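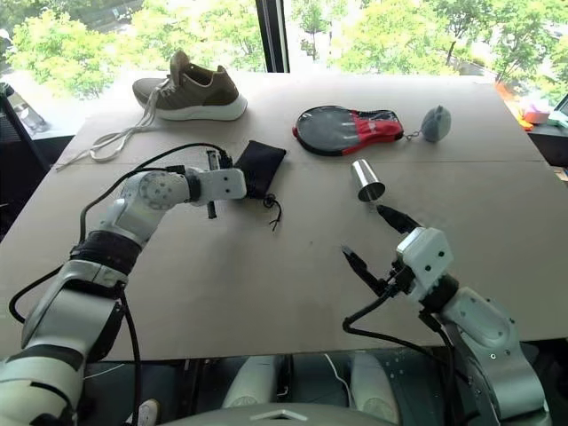

Wanda Rutkowska runs data gathering at Proko, a company with one robot, two arms and a table by a window. She came to it from quality control at a packaging plant, where she spent most of her time looking at cartons. She says the jobs are closer than people think.

"In both cases you look at the same thing over and over and try to stay honest about it," she said. "If you start letting things slide at four in the afternoon, it shows up later."

Her team collects demonstrations. A person guides both arms through a task, and the recording becomes one example for a learning system the company calls Żak. The word is an old Polish one for a student, and Rutkowska picked it. Żak had 964 examples in its set when we talked in August. She expected it to need a good many more before it could be trusted with an object it had never met.

The objects come from people's homes and from a discount store down the street. A shoe with its laces undone is a regular. So is a paddle case with a fluffy ball on its key ring. Rutkowska likes things that have a loose part attached to a stiff part.

"A block is a block. You pick it up and it's the same block," she said. "A shoe with long laces is a different shape every time you put it down. The arm has to learn which part matters for the grip and which part is just coming along for the ride."

She keeps a list of what goes on the table and retires an object after 200 recordings. Some of the staff would like to keep going with the easy ones. She doesn't let them.

"You get very good numbers on one cup and then you hand it a different cup," she said. "I would take fewer examples of more things."

The table is covered with plain cardboard. Rutkowska had tried a white plastic sheet before that and disliked the glare. She wanted the window, though, and argued for it when the company moved in. Morning light and late light both end up in the set, and so do gray days. The earlier room had no daylight at all, and the first version of Żak did poorly when somebody carried the setup into a hallway for a visitor.

"That was a bad half hour," she said. "The visitor was nice about it."
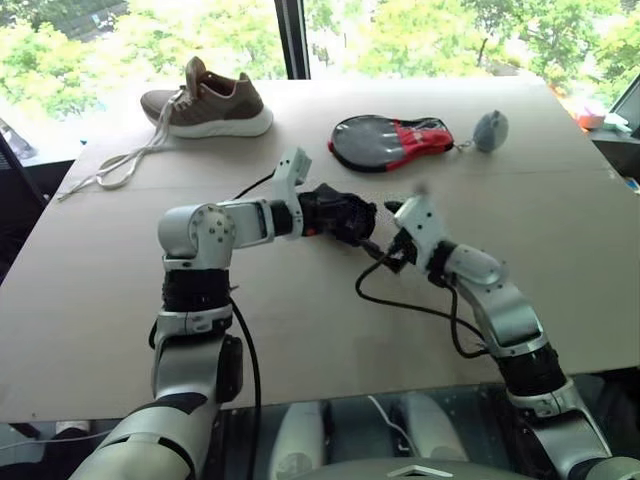
Does she throw out the attempts that go wrong?

"We keep them, but we label them. If the gripper slips and the person recovers, that's one of the best things you can have, so it goes in with a tag. If the person just gives up, it goes in a separate folder and Żak doesn't train on it."

The labeling is done in Rundeck, a small in-house program written by an intern who has since been hired. It plays a recording back at three speeds and lets the reviewer mark where each step begins and ends. Rutkowska reviews a share of the recordings herself, usually before lunch. She marks hesitations too. A person who stops to think with the arms in midair leaves a long pause in the data, and a system that copies people will copy the pause.

New operators practice for 3 days before any of their work is kept. Most of them move too fast at first, she said, and then too slowly once they've been told. Two-arm tasks are the hardest to teach. People tend to favor one hand, and the other arm hangs around near the middle of the table and gets in the way.

"I tell them to decide before they start what each hand is for," she said. "One holds, one works. You can trade, but trade on purpose."

She also asks them to move the objects between recordings, turn them around, and let the laces fall however they fall. Left alone, people put things back in the same spot. One operator's examples from an early batch could be picked out at a glance, and the batch had to be done again.

Proko shares some of its recordings with Fladel, a smaller group that works on sorting returned goods for shops. Fladel's people care mostly about bags and shoes. They send back notes on what failed, and Rutkowska said those notes have changed her list more than anything her own team came up with. Drawstring pouches were added at their request.

I asked what she would do with more money. She thought about it for a while and said she would hire 2 more reviewers and leave the robot as it is – the arms are fine, and the recordings pile up faster than they can be checked.

"We have a lot of footage that no one has looked at properly," she said. "I don't count it until someone has."

For the fall she is planning a set made up only of things with zippers. She has already started asking the staff for old pencil cases.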